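Moving the sauce line from Narnlow to Cunddale – anyone been through it?

Last updated: July

pickle_lid
Hello all. I've read this board for a long while and finally have something to ask. I've been on the relish and brown sauce line at Narnlow for most of my working life, and we've been told the bottling side is moving over to the Cunddale site after the summer shutdown. Same jobs, same grades, so they say, but a different building and a different filler (a Vogler, second-hand from what I gather). They've put on a familiarisation course first, which I'm on now. I'd love to hear from anyone who has moved from an old site to a newer one. How long before it felt like your own line? And did your crew stay together? That's the part I keep turning over at night, if I'm truthful, more than the machine.

brinebaker
Welcome! I went through much the same with pickled onions. The building took me a fortnight and the people took me a year, so make of that what you will. We were promised the crew would stay as one, and then the rotas came out and half of us were on opposite shifts, saying hello in the car park. Nothing nasty in it, just how the numbers fell. Ask about the rota early and ask for it in writing. A friendly chat with a manager in a corridor is a lovely thing but you can't pin it to the fridge.

Is it a straight transfer, or do you have to apply for your own post? That makes a big difference to your service.

pickle_lid
Straight transfer, thank goodness, with service carried over. I've got the letter. The rota is still "to be confirmed", so I shall do as you say.
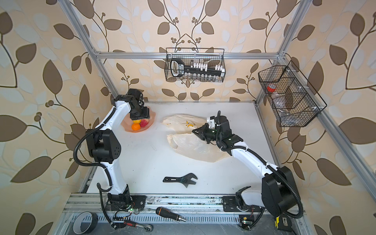 Mareike Wendt is running our course and she's very good, patient with those of us who haven't sat in a classroom since school. The first morning was all allergens and changeovers, which I could nearly have taught myself, but then she got on to the Vogler and I filled pages. It has 8 filling heads where our old one has six, and you can't hear from the sound of it when one is starving, so you have to trust the panel. After that we had a good long stretch on guarding and keeping your hands out of things. Anyway, she says the Cunddale floor is all on one level, and my knees are already grateful.

oldcappinghand
I'm going to be the grump here, sorry. I moved to Cunddale from another site and I wouldn't call it the step up they make out. The floor is level, yes, and it's clean and bright, but it's a long walk from the lockers to the line and you don't get paid for the walk. Our break used to be twenty minutes sat down. By the time you've got your boots off over there it's more like twelve. I raised it and was told it was under review. I've since stopped asking.

The Vogler is fine on thin sauces. Put anything with bits in through it and you'll be stripping valves all night.

brinebaker
I have to disagree about the valves, oldcappinghand, with all respect. We ran piccalilli on one, and you don't get much bittier than that. The trick was keeping the hopper warm and not letting the day shift turn the speed up because the figures looked thin. Treated kindly it'll do 200 jars between checks without a murmur. I do think a lot of the bad name comes from places that bought one and never bought the wide nozzles to go with it. Pickle_lid, find out whether yours came with them!

oldcappinghand
Ours didn't, so perhaps we're both right. I still say the walk is too long.

saucepan_sid
Narnlow old boy here, retired now. I did my time on the vinegar side and it makes me sad to think of the bottling hall standing quiet, though I know it's been leaking since before I had grey hair. Does anyone remember the Grorkisari order? That chilli relish for export, 2,741 cases, and every label had to come off and go on again since the best-before was printed under the flap. We had people down from the offices in hairnets, peeling with the rest of us. Somebody's mother sent in two trays of flapjack. It was a dreadful week and I'd have it again tomorrow.

pickle_lid
Sid! I was there, I was the one with the hairdryer on the stubborn ones. I had no idea you were on here. I can still smell that glue. The flapjack was from Dot's mum and she never would give out the recipe, it had something like marmalade in it.
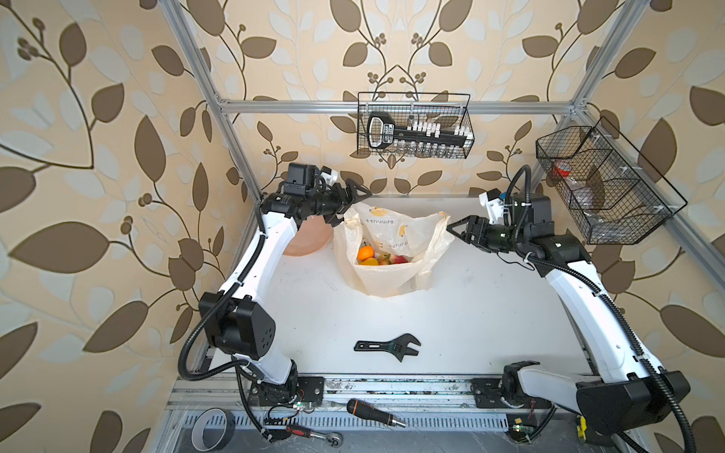 The arms on their rails.

Update for those who asked. I wrote in about the rota and had an answer back by 4 o'clock, which surprised me. Four of our six will be on the same pattern and the other 2 have been offered first refusal when a place comes up. It isn't everything, but it's better than I'd feared, and it's on headed paper, brinebaker, so up on the fridge it goes. I asked about the walk as well, for oldcappinghand's sake, and they're talking about a second set of lockers nearer the hall.

oldcappinghand
Talking about it. Well, I'll believe it when I can hang my coat on it. Thank you for asking though, that was decent of you.

brinebaker
Very glad for you, pickle_lid. And the nozzles?

pickle_lid
Mareike didn't know offhand and has promised to find out. She did say the brown sauce goes over first and the relish not until the line has settled,

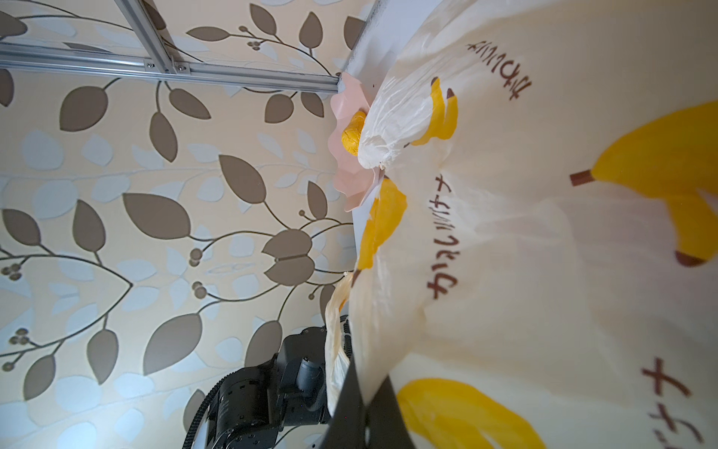 so there'll be a few weeks on the smooth stuff before we have to worry about bits at all. I think that's sensible. I'd sooner learn the panel on something forgiving. We're having a bit of a do for the old hall before the shutdown, tea and sandwiches, and Sid, you'd be more than welcome if you can get a lift over. Bring your vinegar stories.

saucepan_sid
I'll be there. My daughter can drop me off. Is it the front gate or has that gone as well?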